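朱尔蒙特家纺展半日记：床品到底该怎么挑

五月去了一趟朱尔蒙特（Julmont）的家纺开放日，原本是想给家里换两套床单，顺便看看所谓的“源头工厂价”是怎么回事。

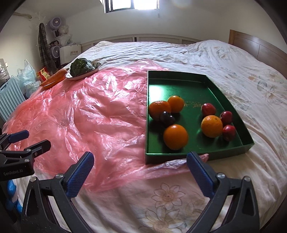 先说交通。主办方网页上写地铁出站步行即到，我走了将近半个小时，中间还要穿过一个正在修路的物流园。上午十点开门，门口排队领胸牌，要扫码填手机号，填完当天下午就收到了推销短信。介意的朋友建议用备用号码。

展馆分两层，一楼是成品，二楼是面料。人最多的是斯特恩布里奇（Sturnbridge）的展位，大牌子上写着“1000针高支高密”。我问销售，这个数是单根纱算的还是多股纱拆开算的，对方愣了一下，说“反正越高越好”。这话我不太信。同样一块布，把多股纱拆开来数，数字自然好看，摸上去却未必舒服，夏天还可能闷。我让她拿检测报告，她说在公司，可以加微信发给我。写到这里还没收到。

隔壁哈布特（Habte）低调一些，主打印花纯棉。花色偏老气，但布料平整，正反面都翻给你看，缝边也走得直。我带了湿纸巾，在深色样布上擦了几下，没怎么掉色。当然，擦几下代替不了洗一个夏天，掉不掉色只能买回去再说。价格牌上写“展会专享，最高优惠30%”，我当场翻了一下他们的网店，活动价和展会价只差几块钱，还包邮。

下午跟着参观团去看车间，说好看整条生产线，结果只开放了裁剪和包装两段，印染那边以“设备检修”为由没让进。我最想看的恰恰是印染。讲解员一直在讲环保，问到废水怎么处理，就说有专门部门负责，然后带大家去领矿泉水。全程走得很快，后排基本听不清，耳机也没有配够。

比较意外的是佩斯特尼斯（Pestness）的小展位，在二楼角落，只卖床笠。老板直接告诉我，床垫厚度超过24厘米就别买他家的标准款，四个角会往上跑，得买加高的。整天下来，主动劝我别买的只有这一家。最后在他那里拿了一条加高款，没砍下价来。

几点零碎的记录：

去之前量好床垫的长、宽、厚，现场没有人替你算缩水。

样品手感和成品可能有差别，样品有没有做过柔软处理，要问清楚。

付定金之前看一眼退换条款，我看到的一份写着“拆封不退”，床单不拆封怎么知道合不合适？

餐饮区只有盒饭和奶茶，排队很长，自己带点吃的。

下半年据说还有一场，换到更大的馆。除非印染车间真的开放，我大概不会再去了，在网上买两条不同的回来对比着洗，花的时间还少些。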